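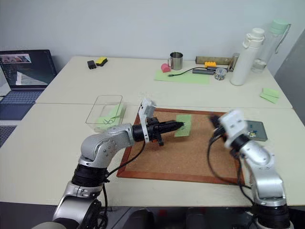
Rules for robots that share a table

A robot arm is a machine with joints, rather like your shoulder, elbow and wrist. At the end of the arm is a gripper, which opens and closes to hold things. Two arms can work at one table. They might move a green sticky note between a clear plastic container and a cork board.

A sticky note weighs very little and cannot hurt anyone. The arm is much heavier, and it is driven by motors. For this reason there are rules about how robot arms are set up, who may stand near them and how they are stopped. This page covers the main ones.

What is a standard?

A standard is a written set of rules that many people have agreed to use. Standards exist for plugs, bicycle helmets, toys and playground slides. There are also standards for robots. A standard tells the people who build a machine what it must do, and how to test that it does it.

Some rules are law and must be followed. Others are called good practice. Good practice means the way careful people do a job, even where no law makes them. A workshop may also write house rules of its own, and these can be stricter than the standard.

Words used on this page

Reach: the furthest point an arm can touch when it is stretched out.
Workspace: all the places the arm and its gripper can get to.
Operator: the person in charge of the robot while it is running.
Emergency stop: a control that makes the robot stop as quickly as is safe.
Risk assessment: a list of what could go wrong, how bad it would be, and what will be done about it.

Rule 1: Know the workspace

The workspace of an arm is measured before the arm is used. It is a solid shape in the air, a bit like a large ball with pieces missing. It includes the space above and beside the table as well as the table top. Anything the gripper is holding adds to the reach. If an arm holds a ruler, the end of the ruler counts as part of the arm.

When two arms are fixed to one table, their workspaces overlap. In the overlap the arms could hit each other. The computer program must keep track of where both arms are. In many programs one arm waits until the other has left the shared part.

Rule 2: Limit speed and force

A slow arm gives people more time to move out of the way, and it does less harm if it touches something. The house rules at the Wolton workshop set a top speed of 200 millimetres per second when a person is close by. That is the length of a new pencil, or a little more, every second.

Force is how hard the arm pushes. A gripper needs very little force to hold paper. Too much can crumple the paper or damage the surface underneath. The operator sets the force for the job before starting and writes the setting down.

Rule 3: Look after the cables

Robot arms need cables for power and for signals. A cable on a moving joint bends each time the joint bends. It needs enough slack to follow the arm, but a loop that is too big can catch on objects or on the other arm. Operators check cables before work starts. A cable with a split in its cover must be replaced. Tape is not a repair. 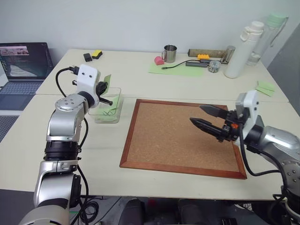 Rule 4: Know where things are

A robot program needs to know where the objects for its job are. If a container has been moved by the width of a hand, the gripper may close on the wrong thing or on nothing. Some robots use cameras to find objects. Even so, good practice is to keep things that do not belong to the job out of the path of the arms.

Drinks are a special case. Water and electrical parts must be kept apart. Bottles should have their lids closed and should stand where no arm can reach them.

Rule 5: Keep hands out while the arms have power

An arm that is not moving may only be waiting for its next instruction. Never reach into the workspace because the arm looks still. The operator must first stop the robot in the proper way and check that it has stopped. Only then may someone pick up a dropped note or move the board.

The emergency stop must be within easy reach of the operator. It is tested at the start of each session. If the test fails, the robot is not used.

Rule 6: Write it down

Operators keep a log, which is a kind of diary for a machine. It records each run, any fault and any change to the program. The Wolton log for November lists 2,302 runs. In 383 of them the operator stopped the arms early, and each early stop has a reason written next to it. Reading the reasons helps people find faults that keep coming back.

Check your own workspace

Sit at a table and keep your back against the chair. Stretch out one arm and move it slowly from side to side. Ask a partner to mark the furthest points with small pieces of paper. Repeat with the other arm, using a different colour. The area inside both sets of marks is your overlap. Now hold a pencil and measure again.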